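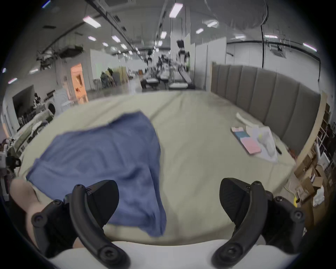
Bed notes, September, afternoon

Started 14:00 with the bed as it was left after lunch. Blue cloth dumped on the left half of the mattress in loose folds. Sticky-note pads (pink on top, blue and green under), a crumpled bit of white paper with the small yellow-green ball on it, and the thin black pen, all over on the right near the headboard. Not moved yet, Sânziana wanted to go through the notes first.

Sheet
Fitted sheet is the Wijaya one. It still won't lie flat. Ravindra pulled the corners down again at the foot and the wrinkles just moved up towards the headboard. Mattress depth measured at 355 mm, which is more than the pocket on the sheet is made for. Options are a deeper sheet or sheet clips under the mattress. I'd try clips first as we have a packet in the Honano box. Iron is no use if the corners are pulling.

Headboard
Grey upholstery, vertical channels. Crumbs and pen lids go down between the mattress and the headboard. Margareta got the long brush in but it catches on the fabric. Use the narrow vacuum nozzle. Don't use the damp cloth again, it left a mark last time that took a day to go.

Folding the blue cloth
Worked on the near edge of the mattress so as not to lean across. Method we settled on:
Shake it out once over the bed and find two corners on the same short side.
Lay it flat with the short side facing you. Smooth from the middle outwards.
Far edge to near edge, then left to right, then once more if it is going on the shelf.
Leave it on the near edge and don't stack anything on it.

Nermina did 17 folds this way and I did seven. Most of mine needed redoing at the second fold because the sheet came up with the cloth. Pressing the sheet down with the other hand helps. If the edges are out by a finger width leave it – the shelf doesn't care. 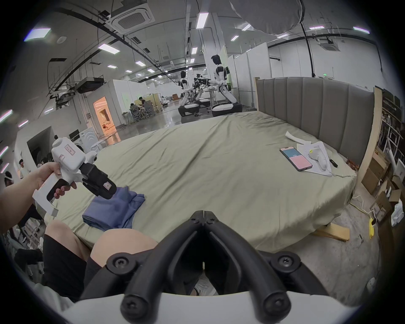
Blue cloth folded on the near edge, papers and phone over by the headboard.

Papers and small things
Printed sheets need a clip. They slide on the mattress every time somebody puts a knee on it, and whatever is on top goes with them. Remzi suggests a clipboard, and there are two in the Hastier cupboard. The one with the broken spring can go in the bin.

The white cable over the side of the mattress wants moving. I'd route it along the headboard side and tape it to the bed frame, wood is easy to get tape off. Ask Ravindra before unplugging.

Phones off the bed when we are doing the sheet. Mine has been under it twice.

Cost
Plilent quoted 92 for a second fitted sheet, deep pocket, delivery included. Seems a lot. Margareta will ask whether they do a plainer one.

To do
Clips on all four corners, then look at the sheet again tomorrow morning before anyone sits on it.
Cloth back on the shelf at the end of the day, folded.
Sânziana to copy the sticky notes into this book. Pink pad first.
Check whether the pen on the bed has a lid. If not, find it one.

Stopped 16:40. Sheet still wrinkled at the foot end.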